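Still haven't signed the Wiltlow quote. It has been on my desk since May, and every time I read it the number at the bottom looks softer than it did before.

The arm is the cheap part. It's the gripper, the bench, the mat and the support plan that get you, and the plan runs 14 months whether you want it or not.

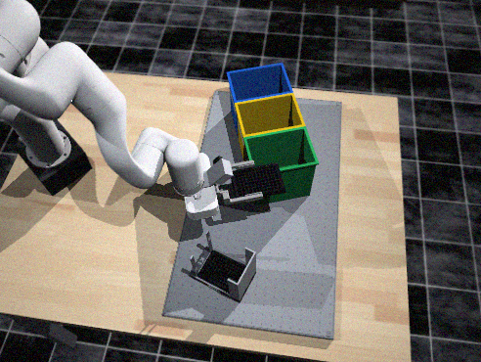 I asked Indero for a second price and got the same parts in a different order, 11 percent lower, with training left out. So I'm supposed to find that somewhere else, I guess.

What I really want is sorting. Returns in the green bin, the other stuff in yellow and blue, all day, with no one standing over it. A simulation will do that for you beautifully - simulated boxes don't have torn tape.

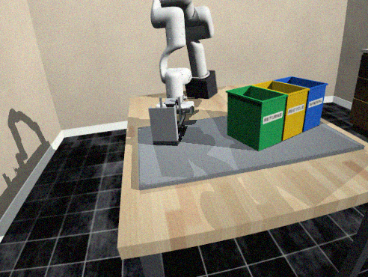 Posted by Szabolcs Szénási
Sunday, filed under Shop Money

Ilona Hegedűs ran the numbers with me and thinks we'd need 131 items a day to break even. We do roughly 100 in a good week.

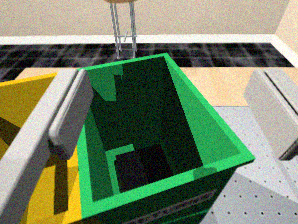 My other gripe is fingers. Wiltlow lists a spare set as "optional," and I've never owned a machine where the part that touches things was optional. I'm asking them for a price on two sets before I talk about anything else.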